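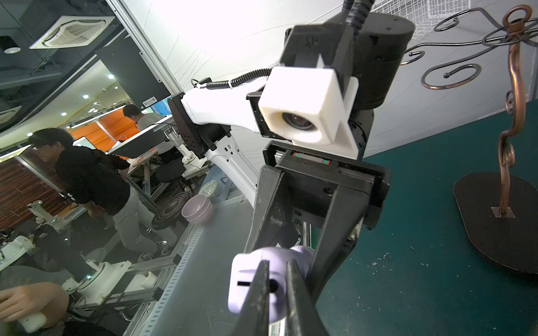

Jalus Two-Arm Tabletop Cell — demo unit, open day bookings and spec

Item no. 1526
Status: on the floor at Brestuvside, can be seen running
Sold by: Ultton

Short version. Two white arms on metal frames, two-finger parallel grippers, wrist camera on a printed bracket. Made for handling light household stuff on a bench. Bowls, lids, small plastic parts, hooks, that kind of thing. Come see it before you buy it, we would much rather you did.

Page updated after the June open day, so some of what follows is notes from that. Will tidy up when there's time.

What you get

Two arms, mounted and leveled on their frames
Two parallel grippers, black, long finger set fitted
One spare set of short fingers
Wrist camera and bracket
Handheld controller, one per operator
Bench rail and clamps
Cable kit with corrugated sleeve
Setup software, one seat
Half day of training at Brestuvside, or at your place for extra (ask)

Not included: the bench top, the monitor, the PC. You can use your own PC. Ask for the minimum spec sheet, it is a seperate document.

Numbers people ask for

Reach, each arm: 773 mm
Gripper opening, long fingers: 50 mm
Weight of one arm without frame: 11 kg
Power: ordinary wall outlet, one per arm
Air: none needed, grippers are electric

If you need a wider opening there is a Brandes finger set that bolts on. Have fitted it twice. Works, but you lose a bit of fine grip at the tips and you have to redo the gripper zero. Instructions come in the box.

From the open day

Doors at 10 am, first run at 10:30, then a run every half hour with a gap for lunch. Shoaib Arain ran the cell most of the day and took questions at the bench. Good crowd. Mostly small packers and kitchenware people, a couple of college labs, one man who wanted it to fold napkins. (No. Not yet anyway.)

Order of the runs was the same each time:

1. Homing and a slow check of both arms
2. Free pick of light plastic pieces, operator driving
3. Bowls, restacking by hand control
4. Same again with a visitor on the controller
5. Questions, then anything people brought with them

Number 4 was the popular one. Longer line than we planned for. Next time it gets its own slot in the afternoon and you'll sign up at the door.

People brought all sorts for number 5. Soap dishes, a garlic press, a bag of measuring spoons. Soap dishes fine. Spoons fine one at a time, hopeless in a heap. Garlic press was too heavy at one end and kept swinging around in the fingers — Shoaib got it on the third go by picking nearer the hinge.

What it is good at

Light rigid things with some edge to get hold of. Rounded plastic is OK as long as you come in with the fingers at a decent angle and don't go crazy on the force. Start low and step up. Default force is set too high for thin plastic in our opinion, we turn ours down on every unit before it ships.

Stacks of thin bowls want some practice. The trick is one finger inside the rim and one out, then a small tilt before lifting. Visitors got the idea fast once they were told about the tilt.

Odd shapes like wire stands and hooks can be moved too, but grip them by the stem. Not by the curly bits.

What it isn't so good at

Anything floppy. Anything wet. Glassware we don't demo, so please don't bring it. Very shiny surfaces can confuse the camera under strong overhead lights, a matt dark bench top helps a lot. Go for a dark one if you are ordering a top anyway.

Camera notes

Looks down along the fingers, so you see the tips and what is between them. Bracket is printed, white as standard, black to order. Keep the lens cloth handy. The cable runs up over the wrist and needs slack at the last joint — if it goes tight when the wrist turns all the way, stop and reroute. Single most common support call we get.

Question from the day: can the bracket go on the other side? Yes. Four screws, redo the camera calibration, allow 20 minutes.

Room and bench

Flat floor, solid bench, wall behind is fine. Leave room for the operator to stand at the end of the rail and see both arms. At Brestuvside the desk with the monitor is set back from the cell and that has worked well, one person driving and one at the screen. You can run it alone but the first week is easier with two.

Wipe the bench between sessions. Crumbs of plastic and foam get everywhere and end up on the finger pads.

Safety, briefly

Stop button within arm's reach of whoever is driving. Loose sleeves and lanyards off. Hands out of the work area while either arm is live, even if it's only one arm moving. Kids welcome at open days but not on the controller under 14, sorry.

Booking a visit

Next open day is not fixed yet. Private demos most mornings, 45 minutes, free. Tell us in the booking form what you want picked up and give rough sizes in mm. Bring real parts, at least a handful of each, and bring the ugly ones too. Bent, scuffed, whatever comes off your line. A demo on perfect samples won't tell you much.

Parking is behind the Brestuvside building, come in by the side door and ring. Front door is locked before 9 am.

Ordering

Quote only, no cart on this item. Lead time is six weeks from deposit, eight if you want black brackets or the Brandes fingers fitted and tested. Demo unit is not for sale, had that asked alot.

Single arm version: yes, same frame, same gripper, item page coming. You can add the second arm later without changing the rail.

Spares kept on the shelf at Ultton: finger pads, finger sets, cable sleeve, camera bracket, controller. Arms and motors are ordered in.

Questions to the Ultton sales desk, put Jalus cell in the subject line so it goes to the right person. Technical ones get passed to Shoaib, usually answered same day, slower when he's out on an install.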